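Thread: notes on moving a teaching portfolio requirement off paper binders and into our learning system, Plivadport campus. Technical, long, mostly for people who run the same kind of faculty review. 2021-06-27

**1/** Background. Every instructor at Plivadport going up for a teaching review submits a portfolio: syllabi, sample assignments, student work with permission slips, peer observation forms, a statement. Until last November it was a three-ring binder.

**2/** The replacement runs on Diltex, which we already license for course sites. No new software was bought. Each portfolio is a Diltex course shell with enrollment locked to the instructor and the reviewers.

**3/** The statement is capped at 3000 words. Diltex counts footnotes. The old binder rules did not say either way, so the new rules now say footnotes count. Tables do too.

**4/** Naming. Files go in as lastname_section_year. Anything else gets returned. The most common error is a space before the extension, which Diltex accepts and the export script does not.

**5/** Export script: it pulls each shell into one archive per candidate, flattens the folders, and writes an index page. Links inside PDFs survive. Links inside slide decks do not, unless the deck is saved as a PDF first.

**6/** Video is where most of the time went. Instructors may submit teaching clips in place of one peer observation. The health sciences and simulation faculty use this heavily; the humanities faculty mostly do not.
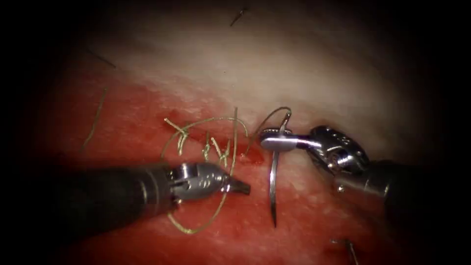

**7/** Reply from Mohammadi, pasted in with permission: our department would like the clip limit raised. Two clips can show a demonstration and a debrief, but they can't show what changed between the first week and the last, and the statement is already full.

**8/** Fair point. The limit is 2 clips per candidate and it stays there for this cycle. The reason is reviewer hours, and storage is a distant second. What I can offer is a single edited clip with chapter markers, provided the edit points are listed in the index.

**9/** Edit points must be given as start and end times in the finished file. Times from the source recording are useless to a reviewer who doesn't have the source recording.

**10/** Captions are required on every clip. Auto captions are fine as a first pass. They are poor on technical vocabulary and someone has to correct them before submission. The instructor is responsible, and the media desk will lend a caption editor license.

**11/** Silent clips still need a caption file. One line reading "no speech" passes the check. An empty file fails it.

**12/** Rubric. We kept the Besell rubric from the binder years, with the same criteria and the same wording. Changing the container and the criteria in one cycle would have made it impossible to tell which one moved the scores.

**13/** The rubric is built as a Diltex grading form. Reviewers score independently and cannot see each other's marks until all of them have submitted. In the binder version the first reviewer's pencil notes were visible to everyone who came after.

**14/** Known bug: if a reviewer opens the form in two tabs, the older tab wins on save. Diltex has the ticket. Workaround: close the other tab. I have put this in the instructions in bold and it still happens.

**15/** Volume for the first cycle: 40 portfolios, 143 returned files. Nearly all of the returns were naming or missing captions. A few were password-protected PDFs.

**16/** Permission slips for student work. Paper slips get scanned and go in a separate folder that reviewers can't open. The review office checks that folder and sets a flag on the index. If the flag is missing, the student work is removed from the archive before review. The portfolio itself goes forward.

**17/** Students who appear in a clip are covered by a different slip. A slip for written work does not extend to video. Several instructors assumed it did. We have merged the two into one form with separate check boxes for next cycle.

**18/** Clips with no identifiable person in them need no slip, but they do need a line in the index saying so. Use the "content note" field.

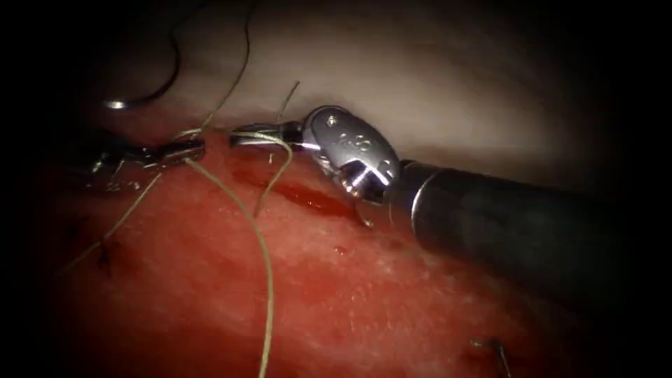

*Instrument arm and suture thread.*

**19/** Reviewer side. Median experience was fine on a laptop and bad on a tablet. The grading form does not resize, and the comment box sits under the keyboard. Reviewers who want a tablet should read on it and score elsewhere.

**20/** Comments left on individual files do not carry over into the final report. Only comments typed into the rubric form do. If you want the candidate to see it, put it in the form.

**21/** Retention. Shells are kept for the length of the review plus the appeal window, then archived read-only. Instructors should download their own copy before that. The download button disappears once the shell is archived, and restoring it takes a request to the Diltex administrator.

**22/** Changes for next cycle: merged permission form, a file name checker that runs at upload, and a sample shell with every section filled in. The clip limit will be looked at again after that, along with reviewer load.

**23/** The export script and the index template are in the shared faculty development folder. The script needs read access to the shell and nothing else. If it asks you for more, you have the old version.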